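About Flirka

Flirka writes software for robot arms. We started in Skiston with one product, a motion planner called Chege, and we still sell it. Most of our time now goes into Plera, the perception and task layer that sits on top of it.

Our customers already own their arms. They come to us when the program that came with the arm can't cope with parts that turn up in a different spot each time. Plera finds the parts, decides the order to pick them in and passes goals to Chege. Chege works out the path and checks it against the fixed items in the cell.

How we test

Every release goes through the same bench tasks before it goes to a customer. Sorting blocks into a tray is the oldest one. The blocks are plain foam cubes and the grid is blue tape. We score each run on where Plera placed an object compared with where it was, and on whether the planner had to stop and try again. A release needs 100 runs in a row with no operator stop.

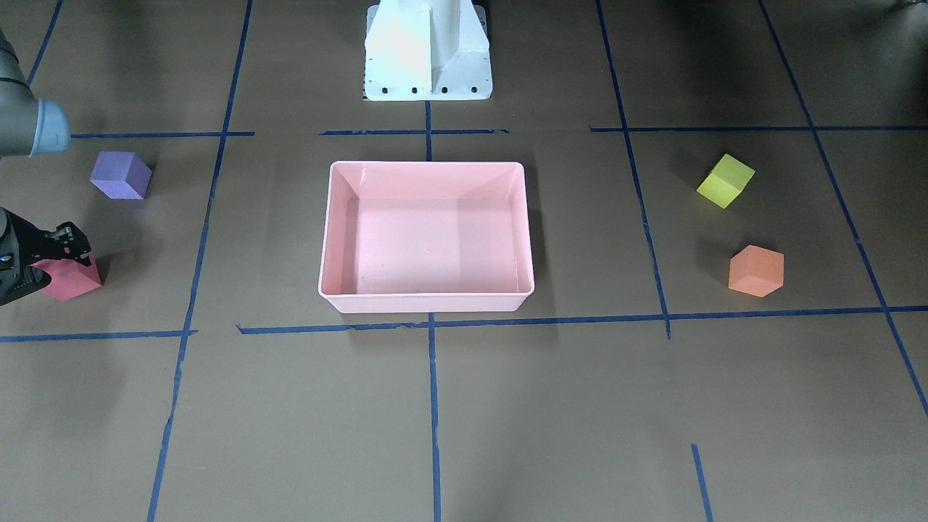 Tray task, fixed view: the pink-red cube is in the gripper, with the tray still empty.

All runs are logged. The current test set holds 2119 of them, and anyone on the team can replay a run against a new build without going near the bench. When a customer reports a fault, we try to add a matching case to the set before we change any code.

Plera takes input from fixed cameras and from cameras on the wrist. The two are calibrated separately and then merged into one map of the work area. Close views often hold only part of an object, so the tracker keeps a position for each item and updates it as more of the item comes into view.

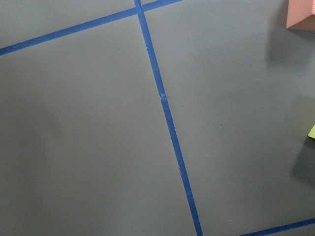 Wrist view of the taped surface, with a pink object and a sliver of yellow-green at the right.

Working with us

We have 4 support plans, and all of them include updates to both products. Setup is done remotely in most cases. The release notes and the driver list are on the downloads page.

Page last updated Monday, August 21, 2023.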